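Zusitz Packing and Returns, Hall 2
Walkthrough checklist, demonstration tables and adjoining aisle
Inspected by: Raluca Hodoroagă
Accompanied by: Mircea Bratu, shift lead
Date: 21/05/2022
Previous walkthrough: none on this form. The old form had a line for forklift horns and nothing for anything invented since.

Ratings: OK / Fix / Discuss. "Discuss" means it goes to the Monday meeting, where it will be discussed.

1. FLOOR AND WALKWAYS

1.1 Aisle between tables and wall clear at shoulder width. OK
1.2 Cables off the floor or under covers where people walk. Fix
Comment: The covers were delivered. They are in the box they were delivered in, and the box is in the aisle.
1.3 Carpet edges flat. OK
1.4 Floor tape visible. Fix
Comment: Three colors of tape, two of which mean "keep out" and one of which Mircea believes was left over from a birthday.

2. TABLES AND HAND STATIONS

2.1 Table surface clean, no sharp edges at forearm height. OK
2.2 Table height suits the person using it. Discuss
Comment: The tables were set for whoever was on the first shift of the first day. She is five foot one. Everyone after her has been bowing to the equipment ever since.
2.3 Gripper cables routed to the outside of the arms, slack enough to reach the far corner of the bin. OK
2.4 Fingers of hand-held grippers free of cracks and play. OK, except pair 23, tagged out.
2.5 Operator can put both grippers down without looking for somewhere to put them. Fix
Comment: I asked for a hook. I was told a hook is on the Rukari order. I would have accepted a nail.

The people at these tables used to pack by hand. Now they pick up a gripper in each hand and do the same moves at two thirds of the speed so that the Skikileo arms in Hall 3 can learn them. Several told me it is the first time in years anyone has shown an interest in how they pick things up.

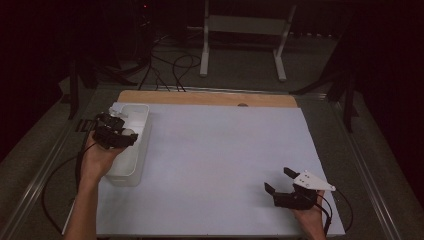
What the old risk sheet covered was lifting, and lifting has mostly gone away. What has come in is wrists. Of the 143 entries in the comfort log, 271 if you count the ones filed under "other" because the tablet has no button for "thumb," most mention the last hour of the shift. Nobody has to carry a carton anymore and several would like to, for the change.

3. BREAKS AND ROTATION

3.1 Rotation posted and followed. Fix
Comment: Posted, yes. It is laminated, too, so it will outlast us. The rotation on the wall moves people from gripper table to gripper table, and I would not call that rotating.
3.2 Break at least every 50 minutes. OK
Comment: The recording software enforces this by crashing. Please don't repair it until there is a timer.
3.3 Seating available. Discuss
Comment: Two stools for six tables. The stools are assigned by seniority and, I'm told, by arriving at 5:40.

4. HALL 3, ROBOT CELLS (from the walkway only)

4.1 Gates closed while arms are moving. OK
4.2 Emergency stops reachable and labeled. Fix
Comment: Reachable. Cell 4 is labeled in Bălan's handwriting, and Bălan himself needed a moment with it.
4.3 Staff know who resets a stopped cell. Discuss
Comment: I asked four people and got three names. The fourth said "it usually comes back."
4.4 Noise. OK
Comment: Quieter than the old line by a long way. Two people said they miss the radio, which got turned off for the recordings and never turned back on. There's no sound in the recordings. Please turn on the radio.

5. PEOPLE AND PAPERWORK

5.1 Training records complete. Fix
Comment: Everyone has signed for "Introduction to Collaborative Automation," 697 slides. I asked what was in it. A man at table 5 remembered a slide with a handshake.
5.2 Staff told what the recordings are for and how long they are kept. Discuss
Comment: They were told the first part. The second part is "being finalized." I'd like it finalized before July.
5.3 Job titles match the work. Discuss
Comment: The badge says Packer II. The posting for the same table says Demonstration Technician and pays more. People have noticed. They can read, it's how they got through the slides.
5.4 Route for raising concerns posted. OK

ACTIONS

Cable covers out of box and onto cables: Mircea, this week.
Gripper rests at all six tables, hook or nail: Mircea.
Pair 23 stays out until the replacement fingers are fitted and I've seen them.
Table heights marked per person on the leg: Raluca, with a pen.
New rotation with at least one job that uses no grippers: shift leads.
"Thumb" button on the tablet: requested. Ticket number to follow, I'm told.
Radio.

Signed R.H. Countersigned M.B., who would like it noted that the birthday tape wasn't his.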